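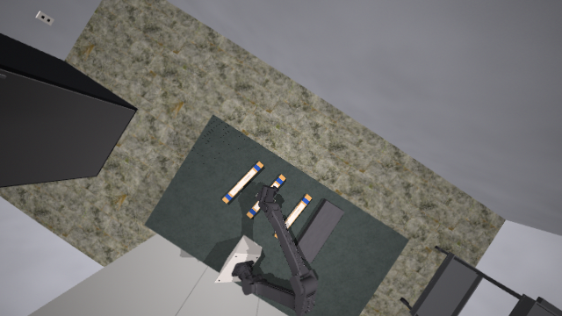
**Figure 2.** Rendered view of a dark slate-green mat on speckled stone-textured flooring, with three cream rods capped in orange.

### 3.2 Edge contrast on speckled floors

The visibility of a mat edge is usually judged from the difference in light reflectance between the mat and the floor beside it. For plain floors a single reading of each surface is adequate. Speckled floors are harder to treat in this way. The beige, grey and olive areas of a stone pattern can differ widely in reflectance, and a reading taken over a small patch depends on where the instrument is placed.

We therefore measured each floor sample at 5 positions and used the area-weighted mean as the floor value. The lowest of the readings was kept as a separate term, referred to below as the dark-grain value. A dark mat (Figure 2) may show high mean contrast with the floor while individual dark grains next to the border remain close to it in tone. Where such grains lie along the border, the edge appears broken to a viewer with reduced acuity.

Samples were supplied by two flooring firms, Lalico and Budik. The Lalico samples had a fine grain and a matt finish; the Budik samples were coarser and had a light sheen. All were lit from overhead at 600 lux with a colour temperature of 3000 K. Sheen was not corrected for in the main analysis, and readings affected by a visible highlight were repeated after turning the sample.

Mean contrast ranked the fine-grained samples in the same order as our viewers did. It was a poor guide for the coarse samples, where the dark-grain value gave closer agreement. Combining the two terms brought little further gain, and the weights were sensitive to the choice of mat.

Mats with raised or bevelled borders were left out of this part of the study. A raised border casts a narrow shadow that can strengthen the edge on one side and leave the opposite side unchanged, and its effect varies with the position of the lamp. These mats are treated separately in Section 5.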